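**Stacking bowls for the June club demo**

**marisol_a:** We're 26 runs into the Prino stacking task and I love it! Both of these are from our table (the leaning tower is five pieces high in each, wow):
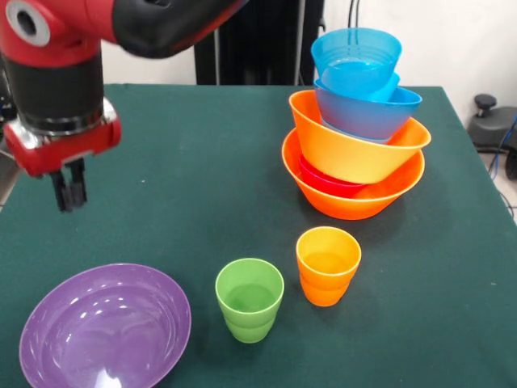
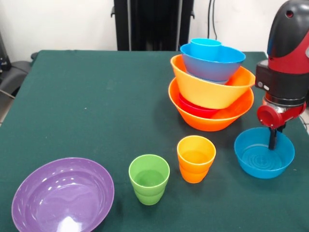 **Cieślak:** I'd drop the tall stack and score sorting by color. Leaning stacks make for messy scoring, and the Draltthorpe judges only give you 60 seconds.

**marisol_a:** Nooo, the stack is the fun part! Sorting is what every team did last year.

**plukow26:** Siding with Marisol, but slow the wrist down first. Ours got way better after that.

**Cieślak:** Fine, but log every run.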